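We use cookies to remember your settings and to count visits. By continuing to browse you agree to this. Accept | Manage preferences

Visit report: Nutomar open day, Dredisgate

Kirsty Quinlan and I drove out to Dredisgate on October 23, 2018 to see the Nutomar picking kit at the Lurnen showroom. We have been asked to recommend one bench-top arm for the training kitchen, and this was the second of the two products on our list. The first, from Bolger, was covered in my earlier report.

Lurnen has the ground floor of a former carpet warehouse. Parking is at the back and the door is not marked, so allow a few extra minutes. Tipene Cartwright signed us in and gave us the price sheet, and Warrick Tapsell ran the demonstrations. There were two other groups there in the morning and only ours after lunch.

What is in the kit

The kit comes as an arm, a two-finger gripper, a small camera that mounts at the wrist, a control box and a license for the software. The arm we saw is the shorter of the two on sale. The fingers are plain black and can be changed with a hex key. Tapsell swapped a pair while we watched and it took him a couple of minutes, most of it spent looking for the key.

The demonstration bench was laid with a pink cloth with a white grid on it and some glass dishes. The goods were bitter melons and carrots, the kind of shapes that give a simple gripper trouble. We watched the feed from the wrist camera on a monitor beside the bench. 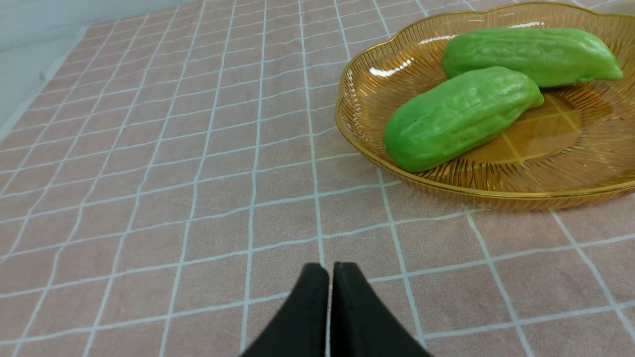

Picking from a dish

Kirsty asked for the glass dishes in particular. Our kitchen uses a lot of glass, and the Bolger arm had trouble finding the edge of a clear bowl. The amber plate with the wavy rim was the easier of the two we asked to see. It has ridges in the glass and the grid shows straight through the base. The green bowl is ribbed as well, with a gold rim, and has more glare in it.

The arm is taught by hand. An operator guides it through the pick a number of times, and the software is then trained on those runs. Tapsell said the carrot task had been taught with 208 runs and the melon task with 183. Training is done on Lurnen's own servers and is included for the first year. After that it is charged by the hour — the rate is on the price sheet, which I have scanned to the shared folder.

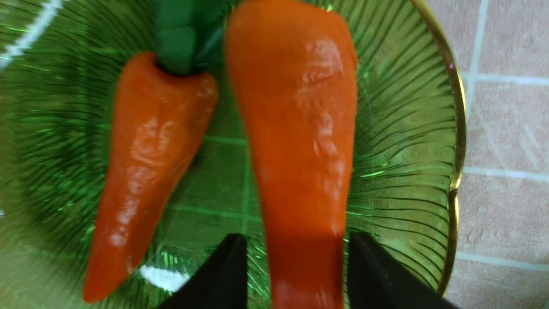
Page last changed: October, by S. Goodwin (typing errors corrected)

We saw both tasks several times. Picks from the plate were steady. In the bowl the arm was slower and twice backed off and came in again from a different angle before closing. Neither of us thought the speed would matter for our use. Kirsty tried teaching a run herself and found the arm light to move, but the release button is on the left side only and she is right-handed.

Noise was low. We could talk at a normal level next to the bench.

Costs and support

The yearly support plan is 430 per arm, with a phone line on weekdays. A spare set of fingers is 189. Delivery takes over a month at present. Bronwyn Pryor handles the orders and will hold the open-day price for us until the end of the quarter.

Points still open

We did not see the arm work with anything cut or peeled. Tapsell offered to try it if we send samples. I also asked for the cleaning instructions for the fingers, which were not in the folder we were given. Pryor is sending those by email.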